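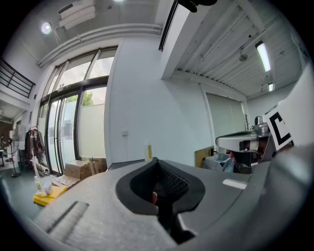 Fig. 1. The front room at Kekham, with the tall pale wall and the glass entrance.

So this is the room I ended up picking for my interiors project! I'd looked at a smaller place first (the old Mestora shop), but I kept coming back to this one for the height and all that sky through the transom windows. The brief asked for seating for 6 people and a budget of $200, and I blew a good chunk of that on paint samples, oops.

My first plan put a reading bench right against the tall wall. Then I noticed the outlet sits on the lower left part of it, and the bench would have blocked it completely. I moved everything over on the floor plan and drew it again, four versions in all, and version four is the one in my folder.

For color I tried seven whites on cards. Next to the dark frames of the entrance most of them looked yellow to me, so I went with the coolest one, which I'd labeled Flulus on my chart. I still haven't settled the lighting. I'd love a long pendant, but I need to measure the ceiling in November before I draw one in.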